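How do I remove white heat marks from a light wooden table?
Asked by Ilham Menon, July 24, 2020
Viewed 1522 times

I put a hot pot of soup on our table and now there is a white ring, like a cloud. The table is varnished, I think, but I am not sure because we bought it used. I already tried olive oil and it became a little better, then the ring came back the next day. I am afraid to sand it. Is there a gentle method?

2 answers

Answer from Tralia, 70 votes
Usually a white mark means moisture is trapped in the finish, and the wood under it is fine. Put a dry cotton cloth on the ring and go over it with a warm iron, no steam, for a few seconds. Lift, look, repeat. With my table I needed many short rounds. Please test first in a hidden place – some finishes become soft very fast.

Answer from Ama Akolgo, 124 votes
I agree with the iron, but before it I would try the hair dryer, on medium, and keep it moving. If the mark is old, heat alone may not be enough. Then I use a very small amount of white toothpaste (no gel), rub with the grain and wipe it away.

Our table has a light color too:

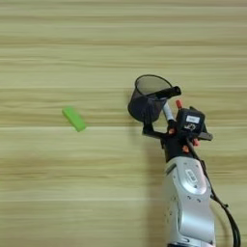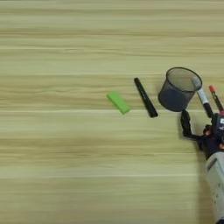

After the toothpaste, wait one full day before you put wax. I waxed too early in December and had to do everything again. And black marks are a different problem, for them my advice does not help – you should ask a furniture person.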